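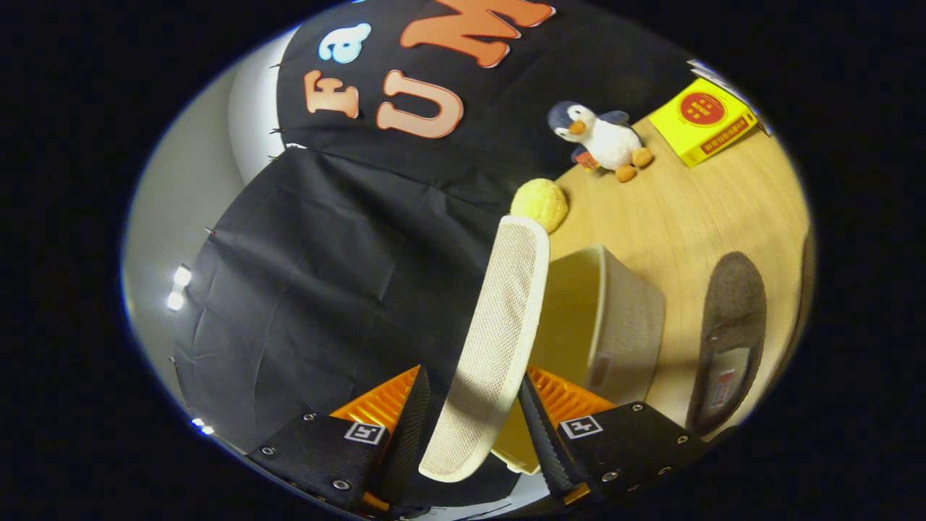

Equipment plan and budget, final report
Junhao Du

I signed up for the money part of this project because I figured it would be the easy part. Wrong! Our group had $2,000 for the whole year and a wish list that went way past it, so most of my spring went into quotes, shipping tables and a spreadsheet I now see in my sleep.

What we bought first

Two handheld grippers from Zavora, at $167 each. I pushed for Jivmont at the start (nicer website, I admit it), but their spare finger pads only come in full sets, and pads are the thing we expect to replace most. Zavora sells them one at a time. The order went in on 7th March.

Then there was the stuff to pick up. I had a line in the budget for a proper set of test objects from Broltov and I cut it completely. Plush toys, a slipper, a plastic basket, a mesh pad — that kind of thing gives you soft, fuzzy and stiff all on one table, and it cost us $106 including the black fabric and the felt letters. I'm pretty proud of that line.

What I got wrong

Lighting. I put in zero dollars for it and had to move money over from storage drives, which we then ran short on. I also forgot import fees on the Zeng mount, and those ate over 3 percent of the total.

Plans for July

Spare pads first, then drives, then a second mount if the fees come down. I'd like to ask for quotes a month earlier this time, and I want shipping in its own column — lumping it in with parts made every comparison a mess.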